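Lodano Care Labels

Washing and drying instructions copied from clothing labels, one line per garment.
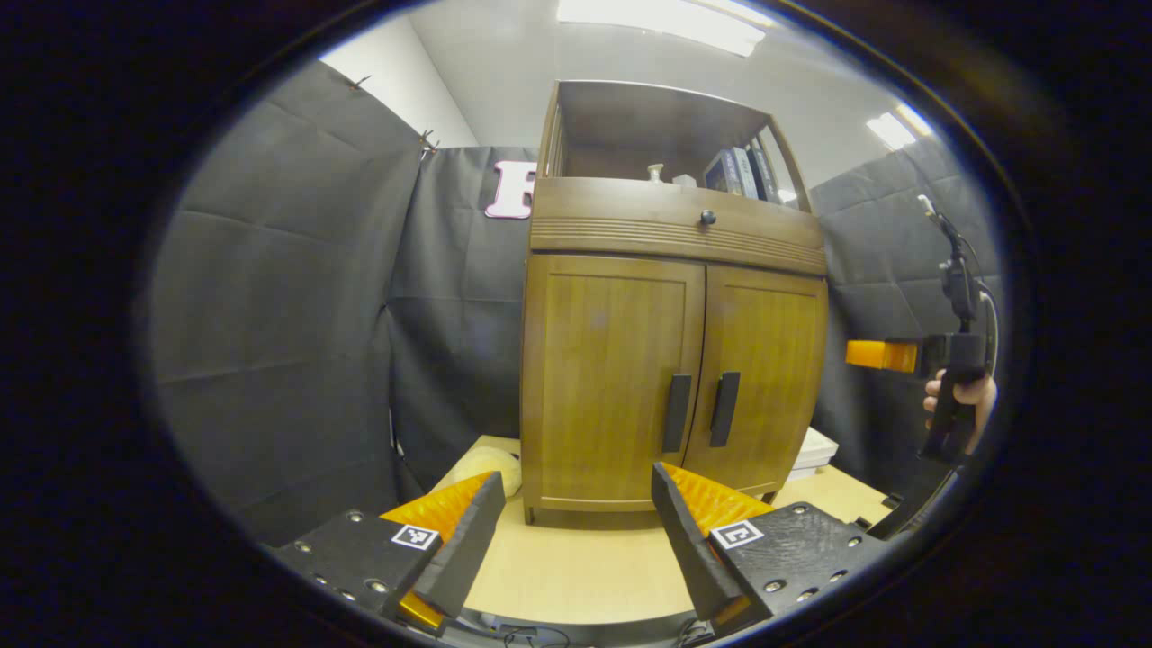

What is in it

There are 526 rows in one CSV file, garments.csv. Of these, 400 are everyday items such as shirts, jeans and jumpers. The rest are coats, scarves and hats.

Columns

item - type of garment, lower case
fibre - as printed, with percentages
wash - highest temperature in Celsius, or "hand"
dry - line, flat, tumble or none
iron - low, medium, high or none
notes - anything else on the label

How it was made

Réka Vass and Shamim Siddiqui typed the labels in by hand. Modupe Onuoha checked every row against the label and corrected 17 of them, mostly wool blends entered as pure wool.

Known problems

Faded labels have blanks in the fibre column. "Wash dark colours separately" is worded several ways in notes and has not been tidied up. Sizes were left out - they follow different systems and we had no good way to match them.

Changes

8 Aug 2023: split iron from dry, removed duplicate scarves.

Contact

Send corrections to Greer Rennie with the row number and the wording on the label.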